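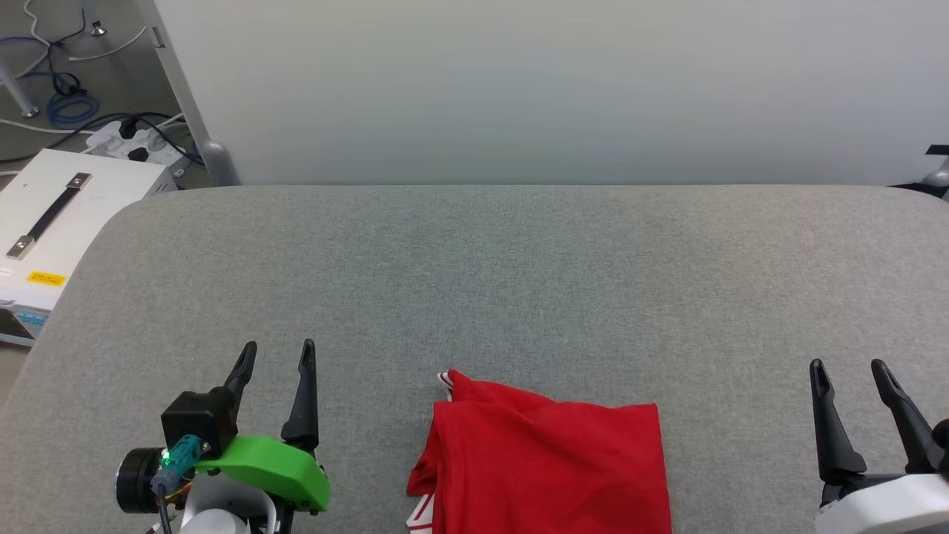 Liltex Documentation - September 22, 2020

Section 4: Setting the care programme for mixed-colour garments

The Dromeo washer treats a garment with strong and pale colours as a mixed load, whatever the size of the pale area. Trim and piping count as pale areas. Read the care label before you start. Where the label and this guide differ, follow the label.

1. Close all zips and turn the garment inside out.
2. Test for colour run. Press a damp white cloth on an inside seam for 2 minutes. If colour transfers, wash the garment alone.
3. Place the garment in the drum. Do not fill the drum above the line marked on the door seal.
4. Turn the dial to Mixed. The display shows the default spin level.
5. Lower the spin level to 2 for shiny or printed fabrics.
6. Add liquid detergent to the left-hand drawer. Powder may leave marks on dark cloth.
7. Press Start. The door locks after a short delay.

Note: The Mixed programme can be delayed by up to 8 hours. Do not use the delay if the garment is already damp.

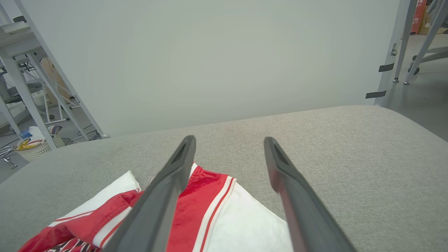
Fig. 4.1 Red and white garment, folded

After the programme ends, remove the load at once. Damp cloth left folded in the drum can mark where a strong colour rests against a pale one. Dry flat or on a hanger, out of direct sun.

Caution: Do not use chlorine bleach on any mixed-colour item. Do not iron over prints or bonded trim.

If the display shows E4, the drawer is not fully closed. Push it in until it clicks, then press Start again. If the code returns, switch off at the wall and see Section 8 - Faults and service.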